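Home Tickets Products Knowledge base Contact Log in

Ticket 907 — Cesell non-slip mat, black, sliding on white table
Opened: April 2024
Status: open, waiting for customer
Product bought from: Vemudura online shop

Problem as reported
The mat is meant to stop the runner and the plates moving on our dining table. It held well until the winter. Now it creeps towards the rounded end whenever anyone leans on it, and the knobbly edge has started to curl. The table is a white Thorlacius, 2 years old, smooth top, no cloth.

Tried so far
— Turned the mat over. No change.
— Wiped the table with plain water and a cotton cloth. Better for one evening.
— Shook the mat out over the bath. A lot of crumbs came off.
— Laid it flat under books overnight. The edge curled again by lunch.

I have not put it in the washing machine. The label has gone and I can't find the leaflet. Order total was 400 with the table pads, if that helps you trace it. Mat folded over, then the table:

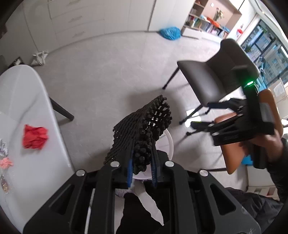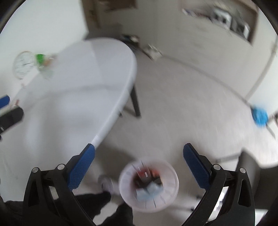

Reply from Ceseo Support
Thank you for the details. Please don't machine wash this mat, as the spin pulls the weave out of shape. Fill a basin with lukewarm water, add a little washing-up liquid and press the mat down several times. Rinse until the water runs clear and dry it flat, away from radiators. It needs a full day.

Can you also tell us what you normally clean the table with? Spray polish leaves a film on smooth tops and the mat will slide on it however clean it is. If you have used one, go over the top twice with warm soapy water and dry it well before the mat goes back.

If the edge still curls after drying, quote part number 54 in your answer and we will look at a replacement. The guarantee on your order runs to September.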